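Second-hand nightwear and fleece: intake check
Sturkby sorting room, Table 2
Checked in July, morning session, 9.15 start

Batch: mixed fleece tops, dressing gowns and pyjamas, 60 pieces, from the Skememier collection point
Passed: 40
Held back or sent to rag: the rest, see comments

1. Table clear, wiped and free of splinters
Yes. One rough patch near the window end has been sanded. Please keep fleece off it until the oil has dried.

2. Pins, needles and staples removed
Yes. Two safety pins and a staple from an old price ticket. All in the sharps tin.

3. Pockets emptied
Yes. Tissues, a hair grip, a bus ticket.

4. Care label present and readable
Partly. Eleven pieces have the label cut out. Adults' sizes can go through with a plain "wash cool" tag. Children's sizes without a label are held, as last time.

5. Fire warning label on children's nightwear
Three missing. Held on the top shelf, do not put out. If we can't settle what they are they go to rag.

6. Cords and drawstrings
One hood cord on a child's dressing gown, removed. Adult belts stitched at the back loop where loose.

7. Buttons, poppers and zips
Each one pulled by hand. Four poppers failed. The Zodico press is still out of line, so they are in the mending box — don't try to force them.

8. Hems and seams
Take the hem between two fingers and work along it a little at a time, both sides. On printed fleece the stitching is easy to lose among the pattern, so go by the thread colour. 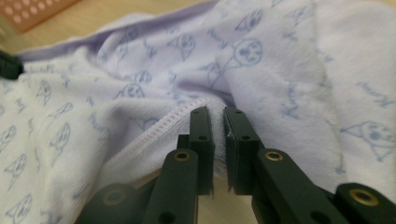 Item 8. Cat-print fleece, white and light lavender. Hem stitched in fine pinkish lavender.

Comment: the cat print went through as a pass. Measured flat after the seam check and tagged by size. Entered as "fleece, cat print, with lettering" so it can be told from the plain lavender one in the same batch.

Six other pieces had open hems. Five are quick jobs. The sixth has been let down before and the cloth is thin along the old fold, so rag.

9. Pilling, stains and smell
Light pilling accepted. Two pieces smelled of smoke and went for a second wash. One stain that looks like paint, rag.

10. Bagging
Clear bags only, no more than ten pieces to a bag, air pressed out before tying. Bags with holes punched if they are going on the open rail.

Still to do
Order care tags from Adamczyk, box of 500. The box of 3000 is cheaper per tag but we have nowhere dry to keep it.
Get the Zodico press looked at.
New bulb over Table 2 — white thread on white fleece is hard to see after four o'clock.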